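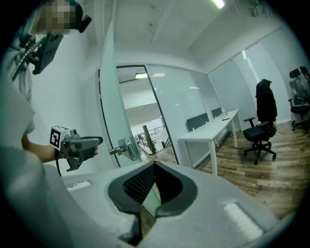
Unit 4: Doors and Doorways

Course notes > Interior Fittings > Unit 4

Notes by Xóchitl Huerta. Please read before the Tuesday class and bring a pencil and a tape measure.

In this unit we look at the internal door, and mostly at the glass one. An open door of frosted glass, with a metal lever handle and a black frame around the opening, is a good place to begin, because most of its parts are not hidden.

4.1 The panel
Frosted glass lets the light pass but blurs the shapes. It is often chosen between a room and a bright hallway, so the room can borrow some light. When the door is open, look at the thin edge of the panel. It catches the light, and a person walking quickly may see only this bright line. In the plans for the Birkby house the designer asked for a clear strip at eye level. I don't agree with this choice, and we will discuss it.

4.2 The handle
A lever is easier than a round knob for a child or for somebody with full hands. On a glass door the lock plate also covers the place where the glass is cut. Learn the words: lever, lock plate, latch, strike. Students often mix up the last two. The latch moves and the strike stays on the frame.

4.3 The opening
Measure the clear width with the door open, from the face of the door to the opposite side of the frame. Measure at three heights and write down the smallest number. In the Pacheco exercise the frame is 777 mm wide inside, but the door and its stop take 61 mm, so you should get 716 mm. Last year many people forgot the stop.

4.4 What is behind the door
A door is also a view. A metal railing and a wooden post tell you there may be a stair or a drop near, and then you must check the swing. Draw the arc of the door on your plan in a light colour, and draw a person standing in the hallway too.

Homework
Choose one door at home. Draw it at 1:10, open and closed, and name all fittings. Write 100 words on how the light comes through or around it.

Related notes
Unit 3: Skirting and Trim
Unit 5: Railings and Posts
Reading: Kamer, Light in Small Rooms, p. 164
Worksheet: The Cudar Stair Plan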